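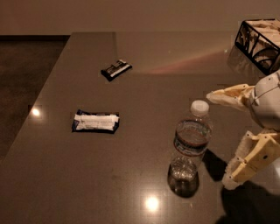
What is the oldest layer in the memorial panel?
The 74 portraits in the bottom two rows, which were pasted up before the rest of the wall was planned and have a different backing paper.

Notebook, April, Dredine panel

Started at 8:20 with the lower left. Maham Sandhu had already taken the cover sheets off and numbered the rows in pencil on the margin strip. We are keeping her numbering. Row 1 is the bottom row, which is the reverse of the 1995 list, so anyone using the old list has to flip it.

The panel holds 2311 portraits of people from Dredine and the villages on the Tovari side who served in the war. Most are copies made from family prints. The 74 early ones are real photographic prints, single weight, gelatin silver, and they have curled away from the paper at the corners. The copies are flat and have faded evenly. The early prints have faded only at the edges, where the old paste was thickest.

Tested the paste on a loose corner in row 1. It swells with cool water after 20 minutes under a damp blotter and comes away with the flat spatula. Tried a methyl cellulose poultice next to it, same time, cleaner result, less moisture getting into the print. Will use the poultice for both rows. Do not use the steam pencil here. It lifted a bit of emulsion on the test scrap, size of a grain of rice, and the scrap was in better shape than the prints are.

Backing paper: the early rows are on the reverse of printed ration forms. Text is readable through the paste in a few places. I could make out "Forov district" and part of a column heading, probably a household number. Photographed all of it under raking light before wetting anything. Files are in the Dredine folder under "backs".

Captions are the larger problem. The typed strips under row 2 do not all match the faces. One strip reads Sandhu and sits under a man in a navy collar, but Maham's family sent us a print of the same great-uncle in army uniform, and it is a different man. Her guess is that the strips slid one place to the right when they were reglued. I checked the next strip along and it would fit that. Two more further down would not, so the shift does not cover the whole row. Leave the strips where they are for now and record each one as found.

Spoke to the museum in Forov by phone. They have the register the names were taken from and will scan the pages for our two rows first. They asked whether we plan to put the names back in the right order or leave the wall as people have known it. Told them that is for the town to decide and that we would send both versions on paper.

Afternoon: poultice on the first six of row 1. Five came up whole. The last has an old tear from the chin to the lower edge, mended on the back with what looks like stamp paper. Left the mend in place and set the print between silicone release paper and felt, light weight on top.

Humidity in the room was up after lunch with the street door open – please keep it shut when prints are out. Need more blotter, the thick kind, and a fresh batch of methyl cellulose. The jar on the shelf has gone stringy.

Next: rest of row 1, left to right. Maham is to start the caption sheet, with one column for the strip as found and one for the register name, left blank until the scans come in.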